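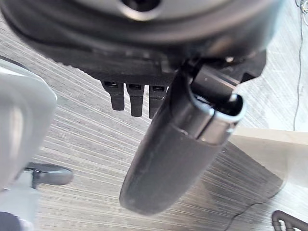 Accueil | La formation | Projets étudiants | Vie du campus | Contact

Classé dans : Projets tutorés, Commerce et logistique, 2e année

Livrer un bouquet sans le fatiguer : notre semestre chez Kunder

Rapport de projet tutoré rédigé par Hidayah Hartono, Armindo Neves et Bayu Krishnan
Tutrice : Hae-won Tak

1. Le point de départ

Quand la liste des sujets a été affichée, nous avons tous les trois coché le même : « Améliorer la tournée de livraison d'un fleuriste indépendant ». Aucun de nous ne savait distinguer un lisianthus d'une renoncule (Armindo confondait même pivoine et rose de jardin, il nous autorise à l'écrire), mais l'idée de travailler sur un produit qui vieillit à vue d'œil nous plaisait énormément !

Kunder est une boutique de fleurs ouverte en 1943 à Jorkmont, dans la rue qui descend vers la gare. Elle est tenue par Svatopluk Říha, qui compose lui-même presque tous les bouquets et prend encore une bonne partie des commandes au téléphone, sur un grand cahier à spirale. La livraison se fait en ville et dans deux communes voisines, Harahap et Adari, avec une seule camionnette.

M. Říha nous a posé sa question dès la première visite : pourquoi les clients d'Adari se plaignent-ils plus souvent que les autres, alors que les fleurs partent du même seau ?

2. Ce que nous avons fait

Nous avons d'abord suivi les tournées. Le départ a lieu en fin de matinée, une fois les commandes du jour préparées, et la camionnette fait toujours la même boucle : le centre, puis Harahap, puis Adari. Nous avons noté pour chaque bouquet l'heure de composition, l'heure de chargement et l'heure de remise, et nous avons relevé la température à l'arrière du véhicule. Bayu a passé tellement de temps assis entre les cartons qu'il reconnaît maintenant l'eucalyptus les yeux fermés.

Ensuite, nous avons recopié le cahier de commandes dans un tableur. C'était long, parfois difficile à déchiffrer, et pourtant c'est l'étape qui nous a le plus appris. On y lit les habitudes d'une ville entière : les anniversaires, les deuils, la fête des mères qui remplit des pages, les abonnements d'un hôtel qui veut du blanc et seulement du blanc.

Pour finir, nous avons testé 3 conditionnements sur des bouquets identiques :
- la poche d'eau classique, nouée sous les tiges ;
- le manchon de mousse humide entouré de papier kraft ;
- le vase de transport en carton paraffiné, calé dans un casier.

Chaque bouquet d'essai a fait la boucle complète, puis nous l'avons gardé chez nous et observé matin et soir, avec une note d'ouverture des fleurs et une note de tenue des tiges. Nos colocataires ont beaucoup apprécié cette partie du projet.

3. Résultats

Les relevés ont vite orienté la réponse à la question d'Adari. Les bouquets destinés à cette commune étaient composés en premier, « pour être débarrassé des plus loin », et livrés en dernier. Ils attendaient donc deux fois : dans la boutique, près de la vitrine, puis dans la camionnette au soleil de midi. Les roses le supportaient assez bien. Les tulipes et les anémones beaucoup moins.

Côté conditionnement, le vase en carton a obtenu les meilleures notes sur les 16 bouquets d'essai, surtout pour les tiges creuses. La poche d'eau reste correcte sur un trajet court, mais elle fuit quand on la couche. La mousse nous a déçus, et M. Říha ne l'aimait déjà pas.

4. Propositions remises à la boutique

a) Inverser l'ordre de composition : Adari en dernier, juste avant le chargement.
b) Commencer la boucle par Adari les jours de forte chaleur, de juin à septembre.
c) Réserver le vase en carton aux livraisons hors de la ville et conserver la poche d'eau pour le centre.
d) Demander à la commande si quelqu'un sera présent, et noter un voisin en cas d'absence.
e) Garder le cahier ! Nous étions arrivés avec l'envie de tout informatiser. Une simple colonne « commune », ajoutée à la règle, suffit pour trier les commandes.

Les propositions a) et d) sont déjà appliquées. La b) plaît moins au livreur, qui a ses habitudes dans un café de Harahap, et la discussion est en cours.

5. Limites et suite

Notre essai porte sur peu de bouquets et sur un seul printemps. Il faudrait recommencer en plein été, et ajouter les compositions en coupe, que nous n'avons pas étudiées. Nous n'avons pas non plus chiffré le coût des vases consignés, faute de savoir combien reviendraient à la boutique.

Nous remercions Mme Tak pour ses relectures (et pour avoir refusé notre premier questionnaire, beaucoup trop long), ainsi que M. Říha, qui nous a appris à couper une tige en biais et nous a laissés repartir les bras chargés de giroflées.

À lire aussi
- Un marché de producteurs sur le parking du campus : bilan des étudiants
- Étiqueter les plantes en pot : enquête en jardinerie
- Projet tutoré : choisir son sujet et son équipe
- Soutenances de 2e année : les consignes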